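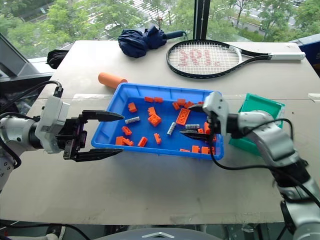 Figure 1. The two-armed setup during a brick trial, with both grippers at the blue tray.

Comparing Two Finger Settings for Picking Small Bricks
Project report, Kaan Ertürk and Holger Myklebust

1. Why we chose this

When we started in June we wanted to do something much bigger, with folding and stacking and all sorts of things, and our supervisor kindly let us talk ourselves out of it over a couple of meetings. What we kept was one question that had been bothering us since the first lab session: how far should the fingers open before the arm goes down into a crowded tray? Open them wide and you have plenty of room for error, but you also push the neighbors out of the way. Keep them narrow and you disturb less, but your aim has to be a lot better.

2. Setup

Both arms carry a black two-fingered gripper; the left one is a parallel gripper with long, tapered fingers. We drove them by hand through Naniretti, the teleoperation program the lab already uses, and logged everything with Darska. The tray holds orange bricks in mixed sizes plus a few long, narrow light gray ones, and we were careful (Holger would say fussy) to tip them in fresh before every run so that neither of us could learn the layout.

We left the other test objects on the table, including the umbrella and the tennis racket at the far edge. Clearing them each time took longer than the runs did, and they were well out of reach of anything we were doing.

3. What we did

Each of us drove 5 sessions per setting, and a run ended after 6 picks or at 70 seconds, whichever came first. "Wide" meant fully open on the way down, and "narrow" meant just a little wider than a 2x2 brick. Darska saved 3,847 log entries in total, and Kaan spent most of a Sunday sorting them, with a great deal of tea.

4. What we found

The narrow setting was better in the middle of the tray, where bricks lie close together at odd angles. Near the walls it was the other way around, which surprised us both - the sloped sides seem to guide a wide finger down behind the brick, while a narrow one tends to land on top of it. Flat pieces were hard with either setting. The long gray bricks were our favorites, as long as you came at them across the short side.

Kaan was faster and Holger dropped less, so we report our results separately in the tables and would ask readers not to average them.

5. Next time

We would like to try softer fingertips, and to let the driver change the opening halfway down. Naniretti can already do this, but we found the menu for it in our last week.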